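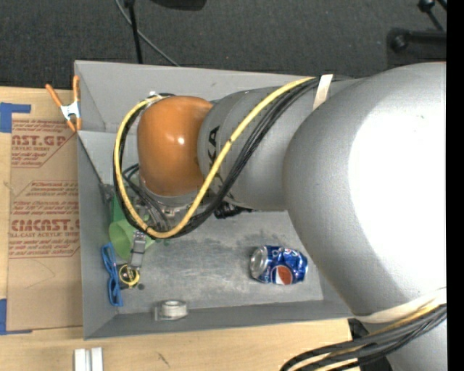 Home > Support > Guides > Teaching by Demonstration

Print this page | E-mail this page

Section 4: Recording Pick Demonstrations in the Bin

This section covers hand-guided and remote demonstrations for single-item picks from an open bin. Complete Section 3 (payload and tool center point) before you start. If the payload value is wrong, the arm will drift in hand-guiding mode and the recording will be unusable.

4.1 Preparing the bin

1. Set the bin on the table within reach of the arm and clamp it at the rim. A spring clamp is enough for light items. Place the clamp where the wrist will not pass over it.
2. Load the bin with a small mixed set. Include at least one item from each group:
 – rigid and round (tape measure, roll of tape)
 – thin-walled or crushed (drink can, plastic cup)
 – soft or folded (bundled cord)
3. Leave some items against the walls. A policy trained only on items in the middle of the floor will not learn the wall approach.
4. Save the bin layout under a new scene name in Trarkine. Do not reuse a name from an earlier session.

Note: Scuffs and scratches on the bin floor do not need to be cleaned off. Remove labels, liquid and loose grit.

4.2 Checking the cables

1. Move the arm to the start pose, with the gripper pointing down over the bin.
2. Check that the cable loop at the wrist has slack on both sides. Tape or tie the bundle to the arm above the loop, never at the loop itself.
3. Rotate the last joint slowly through its full working range and watch the loop. It must not tighten, catch on the gripper or drag across the items.

CAUTION: Stop the arm before touching the cables. Do not reach into the loop while hand-guiding is enabled.

4.3 Recording by hand

1. Select Teach > Hand Guide. The status line changes to READY.
2. Hold the enabling switch in the middle position. Grip the guide handle with the other hand. Do not push on the gripper fingers.
3. Press Record and bring the gripper down over the target item.
4. Pause for 2 seconds above the item, then descend and close.
5. Lift straight up until the item clears the rim. Press Stop.
6. Mark the attempt as Good or Discard. Keep failed grasps only if the session plan asks for them.

For items against a wall, approach with the finger opening parallel to the wall. For a can lying on its side, close across the body. Dented cans may shift when the first finger makes contact – let them settle before lifting.

4.4 Recording by remote control

Use remote control when the hand-guided path would put the operator's arm between the overhead camera and the bin.

1. Stand outside the marked area and connect the Flarnatetti hand controller.
2. Set the speed limit to Low. Higher settings are locked until the operator has 41 accepted recordings.
3. Hold the clutch button to move the arm. Release it to reposition your hand.
4. Record, pause and stop as in 4.3.

Note: If the arm lags behind the controller, stop recording and check the network link. Do not correct for lag by moving ahead of the arm.

CAUTION: Rear segments of the arm sit low over the bin at full extension. Watch the underside of the arm as well as the gripper, in particular when tall items are loaded.

4.5 Reviewing the session

1. Open the session list and sort by Tracking. Discard any recording under 98 percent.
2. Play back one accepted recording per item group at low speed with the bin empty.
3. Export the session. Error 1673 during export means that a scene name is missing; return to 4.1, step 4.

Rearrange the items by hand between recordings and disable the arm each time. Changes to this section go through Setareh Salehi at Sovico. Sites using the Ahn gripper adapter should also read Section 6 before closing on soft items.

Filed under: Robot Teaching, Bin Picking, Operator Guides

Previous | Contents | Next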